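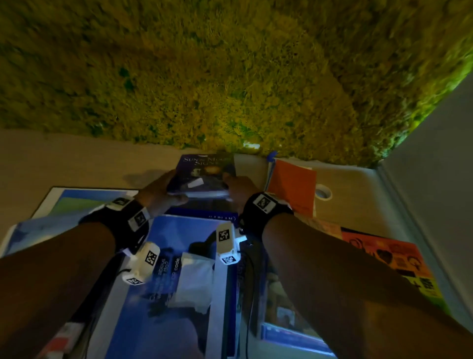 Shared Shelves Need a Firmer Hand

Every reading room that accepts donations comes in time to the same table. The Lurnen Reading Room, which has lent books to its neighbors since 1994, reached it again in November, when 54 items were left for sorting in a single month. It is the view of this writer that the room's present custom, under which nearly everything given is kept, does a disservice to the people it is meant to help.

The custom has able defenders. Yi-an Pyo argued in the Lurnen newsletter that a community shelf should reflect whatever its community owns, and that a guide to sun and moon signs has as fair a claim to space as a dictionary. On that point there is no quarrel. Taste is a poor basis for discarding a book. The proper basis is use, and use can be judged only by someone who picks up each volume, opens it and decides where a reader would go looking for it.

Study guides show the difficulty best. They are bought for one purpose and given away when that purpose has passed, and they are requested at our desk more than any novel.

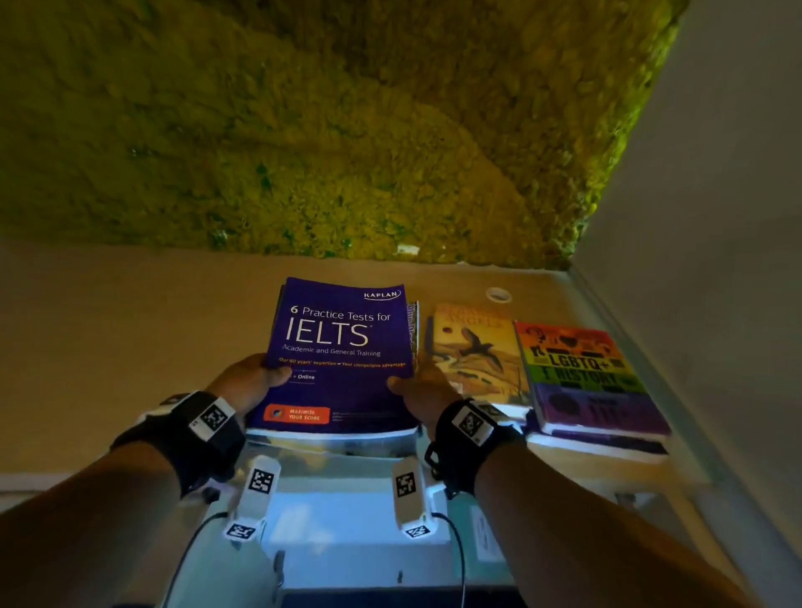 A Kaplan volume of practice tests for IELTS, Academic and General Training.

A test guide of this kind deserves a place near the front of the room. It also deserves an inspection that a thriller does not require. Have the answers been filled in? Does the edition still match the test? Where a cover promises online material, can a second owner still reach it? A borrower preparing for an examination has limited time and should not be the one to discover the answers. Under current practice the guide is shelved by size, and the questions are left for later. 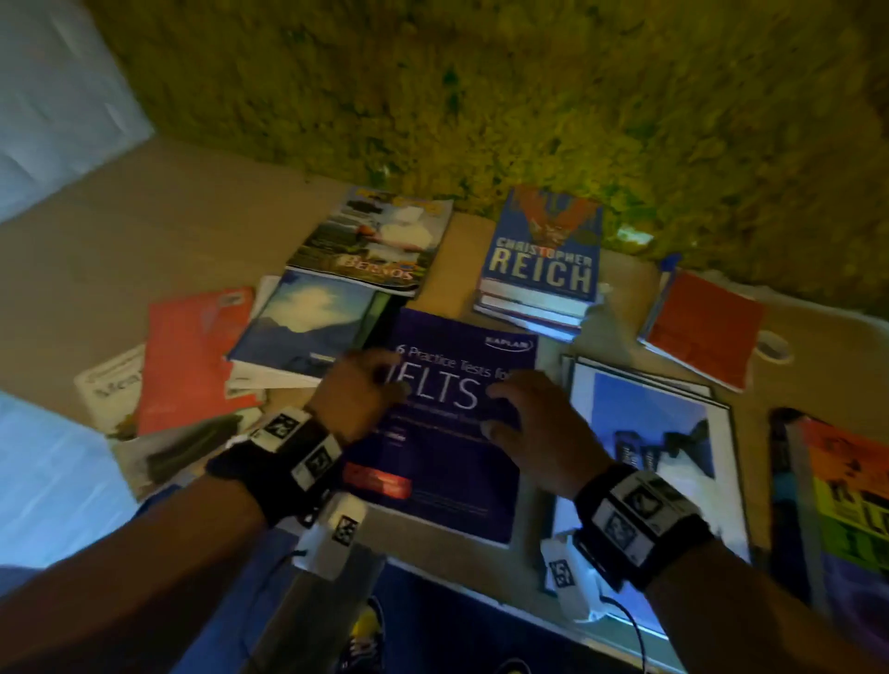

Sorting should be done by subject from the first hour, and it should be done on a table that holds books alone. Anahera Partington proposed as much after the Vornus branch adopted the rule, and her proposal merits a fair trial at Lurnen. When a practice-test book shares a tabletop with a glossy magazine, a Christopher Reich paperback on top of its stack and a framed picture, the sorter is asked to make several kinds of decision at once. The picture belongs to a different conversation altogether. Magazines should be dated and, in most cases, passed along within 2 months.

Some will object that firm rules discourage giving. The concern is reasonable, and a short printed notice at the door would answer much of it. Donors are entitled to know what the room can use — and to take home what it cannot. The notice should name 3 classes of material that are always welcome: study guides without writing in them, children's books and local history. Everything else should be accepted at the discretion of whoever is on duty, and that person's decision should stand.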